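Housekeeping & Lodging Operations › Unit 3: The Guest Room

Chapter 7
Making Up the Bed: The Bottom Sheet

The bed is the first thing most guests look at when they open the door, and it is the largest single piece of work in the room. A room attendant who is slow at the bed will be slow at everything that comes after it. This chapter covers the part of the job that goes on first and shows least when the bed is finished: the bottom sheet. Pillows, blankets and top covers are left for Chapter 8.

By the end of the chapter you should be able to choose the right sheet for a mattress, put it on from one side of the bed when the other side can't be reached, square a corner, and judge whether the sheet needs to come off and go on again.

7.1 A Morning at the Bremar

The Bremar is a small residence hotel with 40 rooms on four floors. Most guests stay a week or longer, and many of the beds stand in corners to leave floor space for a desk. Marjan Golestani has supervised housekeeping there for nine years. Her attendants start at eight, and on a Friday, when long-stay guests tend to leave, the carts are loaded the night before.

One Friday in April a new attendant, Nabila Kettani, was given Room 704 in the annex. She stripped the bed, put on a fresh sheet, and found that she had used up most of the time allowed for the whole room. The sheet was on, but the corner nearest the wall had a lump of cloth under it, and a long fold ran across the place where a guest would lie. She pulled at the fold from the near side. It moved toward her and came back when she let go.

Golestani looked at it and asked which corner had gone on first. Kettani had started at the foot, on the side where she was standing, and worked her way around. By the time she got to the wall there was no slack left, so she had pushed the last of the cloth down behind the mattress with her hand. They took the sheet off and began again at the wall. The second try took less than half as long.

Keep this story in mind as you read. Nearly every problem in the chapter comes up in it somewhere.

7.2 Kinds of Bottom Sheet

Two kinds of bottom sheet are in common use.

A flat sheet is a plain rectangle with a hem at each end. It can be used as a top or bottom sheet, it folds neatly on the shelf, and it goes through a pressing machine without trouble. It has to be tucked by hand at all four corners, and a restless sleeper can pull it out.

A fitted sheet has elastic sewn into the corners or all the way around the edge. It is quicker to put on and stays in place better. It is harder to fold, it wears out first at the elastic, and it must match the depth of the mattress. A fitted sheet made for a thin mattress will ride up off the corners of a thick one. A sheet made for a thick mattress will hang loose on a thin one and bunch along the sides.

Many houses own both kinds, and a linen room that has changed suppliers may have several depths of fitted sheet on the same shelf. At the Bremar the deeper sheets have a line of colored thread sewn into the hem at the foot. Learn your own house's system on your first day. If it doesn't have one, measure the mattress from top seam to bottom seam and check the number against the tag on the sheet.

Color matters less than size, but it does change the work. White sheets show stains clearly and can be bleached. Colored sheets hide light soil and can't be bleached in the ordinary way, so they need to be checked closely in good light before they go on. Greens, grays and tans are popular in residence hotels and staff housing. They also show lint more than you would expect.

7.3 Preparing the Mattress

Strip the bed completely before bringing clean linen near it. Drop used linen straight into the bag. Don't put it on the floor, and don't pile it on the chair.

Look over the bare mattress and its protector. Check the seams and the piping at the corners. Check that the protector lies flat, with no folds under it, for any ridge in the protector will show through the sheet. If the protector is stained or damp, it goes in the bag too, and a fresh one goes on.

Next, check how the mattress sits on its base. A mattress that has slid an inch or two toward the room leaves a gap at the back, and cloth will work its way down into it. One that is jammed hard against the wall leaves no room for your hand. Try to leave a space about as wide as your palm while you work, and push the mattress home when you have finished.

Lift with your knees bent and your elbows close to your sides. Never lift the far side of a mattress by leaning across it. If it can't be moved from where you stand, get a second person – this is a house rule at the Bremar and should be one anywhere.

7.4 Putting On the Sheet

In the middle of a room, with a clear path on both sides, the order of the corners makes little difference. Most attendants go head, foot, foot, head, walking once around the bed. For a bed in a corner, the order matters a good deal.

Step 1. Unfold the sheet along the length of the bed and find the head end. On a fitted sheet the tag is usually at the foot.

Step 2. Ease the mattress out from the wall by the width of your hand.

Step 3. Fit the far corner at the head. Pull the pocket of the sheet well under the mattress, past the curve of the edge, so that the seam of the pocket sits on the corner itself.

Step 4. Fit the far corner at the foot in the same way. Run your hand along the wall side between the two corners and feel for rolled cloth. Whatever is left there now will stay there.

Step 5. Come to the near side. Fit the corner at the head, then the last corner at the foot. The last one should need a firm pull. If it goes on with no pull at all, the sheet is too large or one of the far corners has come off.

Step 6. Push the mattress back. Smooth the sheet from the center outward with the flat of your hand, toward the near side and toward the foot.

With a flat sheet the order is the same, but each far corner must be squared and tucked before you move on. Instructions for squaring a corner are in Section 7.6.

7.5 Reading the Finished Surface

Step back to the foot of the bed before you go on to the pillows. Look from low down and to one side, since light from a window or a ceiling fixture straight above will flatten everything out.

Some creases can be left. Faint, shallow lines come from folding and storage, and on a soft cotton they settle with use. A ridge you can feel with your fingertips should be smoothed out. A long line running on a slant across the bed often means that two opposite corners are pulling unevenly, and it is worth checking both of them before you do anything else. Pressing down on the line itself does no good.

Look last at the back edge, where the sheet goes over the mattress and down. A soft, rounded edge is normal with a thick mattress. A hump near the corner of the room is worth a second look: slide your hand down behind it and find out whether you are feeling the mattress or a wad of cloth.

Look at the wall behind the bed too. Scuffs should be noted on your sheet and reported to your supervisor, but don't rub at them.

Figure 7.1 Green sheet on a mattress set against a wall. Note the slanting fold, the rounded back edge, and the hump toward the left corner. The card at the back reads "please do not touch" in Chinese; the small red arrows are drawn on the wall.
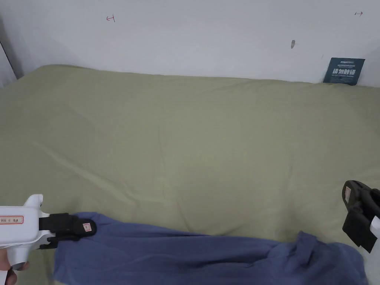

7.6 Squaring a Corner

A squared corner holds a flat sheet in place by friction between layers. Tuck the end of the sheet under the foot of the mattress first, smooth and straight. Pick up the hanging side about a forearm's length from the corner and lay it up on the bed so that it makes a slanted fold. Tuck in the part still hanging below. Hold the fold against the side of the mattress with one hand, bring the upper part down with the other, and tuck it under.

The slanted edge should lie at close to 45 degrees, and the end of the bed should show no loose cloth. Practice on the near side until you can do it without looking, then practice on the wall side, where you won't be able to look.

Words to Know

Drop: the length of sheet that hangs below the top of the mattress.
Pocket: the sewn corner of a fitted sheet.
Protector: the washable layer between mattress and sheet.
Squared corner: a corner folded on a slant and tucked; also called a hospital corner.

Reader comments (3)

dristberg_inn
We use this chapter for new hires. The bit about doing the wall side first should be in bold. I have redone so many beds.

Paulette
Is there a version of 7.4 for bunk beds? Our upper bunks have a rail on the open side as well as the wall behind, and easing the mattress out by a hand isn't possible.

T. Shibata
Paulette, for bunks I fold the mattress up on itself at the head, do both head corners, let it down and do the same at the foot. It only works with foam ones.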